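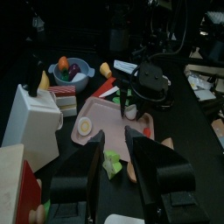

Photo: Mohammed-Awal Dogbe

Reading time: 4 minutes

The two-arm kit from Barnolora arrives in a crate that takes two people to lift, and it comes with very little to read. A single folded sheet covers the mounting bolts, the power supply and the emergency stop. Everything else is on a website that asks for a login before it will show you a wiring diagram.

That is a poor start for a product sold to small workshops and teaching labs, where the person who opens the crate is often the person who has to get it running by the end of the week. The hardware makes a better impression. We had the kit on a bench in Skeltham for 19 days, and by the end of that time we had stopped thinking about the arms and were mostly thinking about what to put in front of them.

Our answer was a toy kitchen. Play food is cheap, it survives being dropped, and it comes in shapes that give a gripper trouble. A sliced egg on a small white plate lies nearly flat. A light green wedge has a slope on it. The light blue pot has a handle on each side, and whatever goes inside it, an eggplant or an orange vegetable, ends up below the rim where the fingers have to reach down. There is also a pale pink tray with raised rims, long enough that carrying it level is a job for both arms.

Each arm has a small camera at the wrist, and what it sees is a good guide to what the kit can and cannot do. The fingers take up much of the lower part of the view. With the arms working close together, the second gripper shows up too, hanging over the far side of the tray with its cable looped around the mounting block. You get a close look at the thing you are about to pick up, and a partial look at everything else. A wooden spoon lying beside the tray can be half hidden behind one finger.

Barnolora sells a third camera on a stand for an overhead view. It was not in our crate, and I would budget for it. For single-arm tasks the wrist view was enough. For anything shared between the arms, our operators kept leaning over to look at the table with their own eyes, and that habit does no good if you are recording the camera view to train the arms later.

Setup took most of a Wednesday. The bolts go in easily and the arms find their home position without help. Calibration was slower. The software asks you to touch the fingers to a printed card at several points, and it rejected our first two tries without saying which point was off. On the third try it accepted the card, and we did not have to repeat the process during the loan.

You drive the arms with a pair of hand controllers. They are light and a little loose in the trigger, and the fingers follow with a short delay that you learn to allow for. Mohammed-Awal Dogbe, who ran most of our sessions and had used a rival kit from Prutilton at his last job, thought the delay was easier to live with than he expected.

"It's steady," he said. "A delay that changes is much worse, because your hands never settle. With this one I was comfortable by lunch."

He was less happy with the fingers. They are dark, stiff and fairly wide, and they suit blocks and cups. Thin things are harder. The small plate was the item he complained about most, and the toy knife on its red cutting board came second. He could get under both by sliding them toward an edge first, but the motion is awkward and a new operator will not think of it. Vaughan, which handles sales and repairs for Barnolora here, offers a narrower set of fingers as an extra. We did not test them.

For a rough measure we ran 82 attempts at one job: pick up the white cup, move it over the tray and set it down upright. We changed operators every few tries and did not throw out the bad ones. The misses came mostly from people new to the controllers, and mostly in the last part of the move, when the cup was released a little too high. I would not read much more into it than that.

The cables deserve a mention. They run outside the arms, and there is enough slack that they swing when the wrist turns. Nothing snagged on our bench, but we cleared the back of the table after the first morning and kept it clear. Anyone with shelves close to the work area should measure before ordering — the elbow travels farther out than the drawings suggest.

Noise is low. We held conversations across the bench without raising our voices. The power supply has a fan that comes on after an hour or so and stays on.

Vaughan quotes a lead time of 3 weeks and includes a half-day visit to help with the first setup. Take the visit. It would have saved us the trouble with the calibration card, and the technician can tell you which fingers to order for the things you plan to handle. The loan unit went back in August, in the same crate, with the folded sheet taped inside the lid.

Last updated: August
Contact the reviews desk | Copyright, all rights reserved | Back to top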